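Cleaning a scuffed white desk

Home > Rooms > Small workspaces
Posted Thu 16 December by Zorica Delić

White desktops show everything. Sleeves, laptop feet and the underside of a keyboard all leave grey marks, and on a matte board they sit in long streaks that a dry duster just moves about. The method below has worked on every white board desk I have had, including the Cornerano one in my back room.

What you need
Two soft cloths, washing-up liquid, bicarbonate of soda, a bowl of warm water, a dry towel.

1. Clear the top
Take everything off, drinks included. A bottle left near the corner gets knocked when you reach across with the cloth, and tea finds its way under the edging strip very quickly.

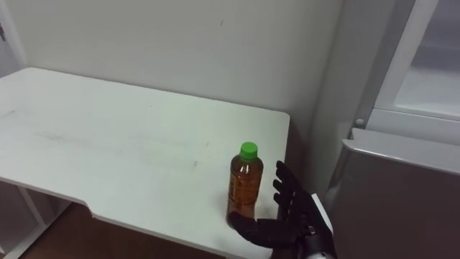
2. Wash first
Put a small squirt of washing-up liquid in the bowl. Wring the cloth out hard so it is damp and no more. Wipe from the wall towards you in straight lines, then rinse the cloth and go over it again. Most of the grey comes off at this stage.

3. Treat what is left
Mix bicarbonate of soda with a little water to make a soft paste. Rub it on the streaks with a fingertip in the cloth and stop as soon as the mark lifts. Try it at the back first. Melamine sponges are quicker, but they are a fine abrasive and can leave shiny patches on a matte top.
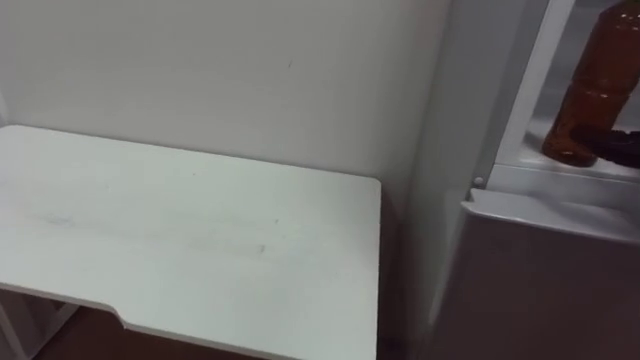
Wipe the paste away twice with clean water, or it dries to a white film that looks worse than the marks did. Dry straight after with the towel.

4. Do the front edge
If the front is cut in where you sit, the curve collects more dirt than the flat parts – wrists rest there all day. Run the damp cloth along the edging with your thumb behind it. Go lightly where the strip has started to lift.

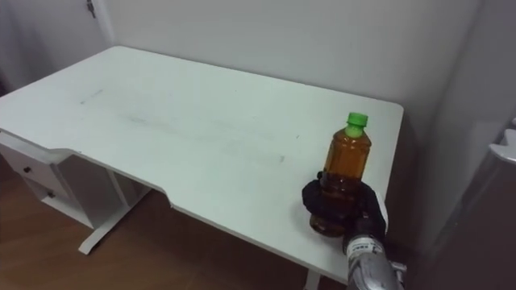

5. Check the wall and the gap
A desk pushed against a wall wants pulling out twice a year. I do mine in March and again before Christmas. If it stands beside a fridge, sweep the gap while you are there and leave the fridge whatever space its handbook asks for.

Keeping it clean
A desk mat saves most of the work. Mine is a plain Prandero one, cut down with scissors to follow the curve. Keep drinks capped, and wipe under them at the end of the day.

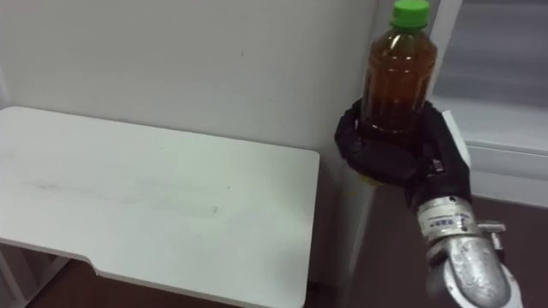 Bottled tea-coloured drink with the green screw cap on.

Reader tip from Jalen Whitfield: for biro, dab with surgical spirit on a cotton bud, then wash as in step 2.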